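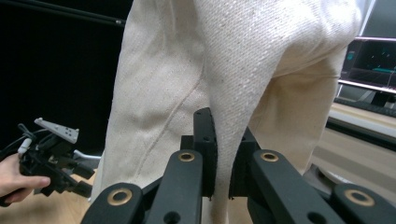
Figure 2. Heavy canvas pinched between the pads of one hand-held gripper, with the second gripper coming in from the left.

4.2 Hanging cloth

I went into this part of the study fairly cheerful. Laundry gets called the hard household chore, but most of what I had read dealt with thin towels lying flat on a table, and I figured a stiff canvas would be friendlier. It holds its shape a bit! What I hadn't thought through is how much room it takes up. Look at Figure 2 from the point of view of the policy, which gets its pictures from a camera on the gripper. Cloth fills the middle and keeps going past the top, so any decision about where to grab next has to be made without seeing a waistband or anything else up there.

For a person that's no big deal. I fold trousers while talking to someone in the next room, and my fingers find the seam on their own. The Cluvlow policy has no fingers in that sense, only two pads and a camera, and it has to work out from folds and shading which layer it's holding. I trained it on 200 demonstrations, all done by hand with the same pair of grippers, and I left in the clumsy ones (there were plenty, mostly mine, from the first stretch of July when I kept regrasping).

I split the chore into three stages: pick up by an edge, bring in the second gripper for a matching grasp, lower and fold. A trial counted only if all three went through with no help from me. Out of 36 trials, 19 counted. That's better than I feared and a long way from something I'd leave running while I went out for groceries.

Almost all the trouble came in the second stage. The first gripper gathers the canvas into a narrow strip as it closes, and the folds around it shift, so the edge the second gripper was heading for isn't where it was a moment ago. Human demonstrators wait a beat and then go in. The policy learned the going in very well and the waiting hardly at all. In the Irkuva version of the controller I added a short fixed pause, and the motion looked calmer to me, but I haven't run enough trials of that version to report a number and I'd sooner leave it out than guess.

The other thing I want to mention is pad wear, which I treated as a housekeeping detail until it started bothering me. The pads have a rough, slightly fibrous face that grips canvas nicely. They also fray. A loose strip curling off a pad edge changes what touches the cloth first, and on a light grasp that can matter. It also changes the camera's view of its own fingers, and I have no idea how much the policy leans on that view. I'd like to see more papers say what state their pads were in. The same goes for tabletops: a pale wood surface under bright overhead light throws a lot of glare right between the fingers, exactly where the next thing to be picked up is supposed to be.
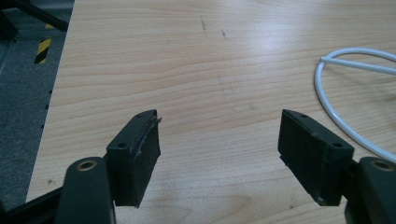
4.3 Picking up from the table

Once the cloth is down flat, the problem changes. There's more to see and less to hold. The pads have to come in low enough to catch a layer and still stay off the wood, and canvas doesn't ruck up as willingly as a thin towel does. I tried 2 approach angles, one steep and one shallow, and kept the shallow one for everything that follows.

Clutter is the part I can't give a clean answer on. A loop of white cable on the table is something I'd nudge aside without a thought — the policy has never been taught to nudge. I kept cables in some of the table demonstrations on purpose, thinking of kitchens and workbenches I know, and Section 5 goes through what happened with and without them.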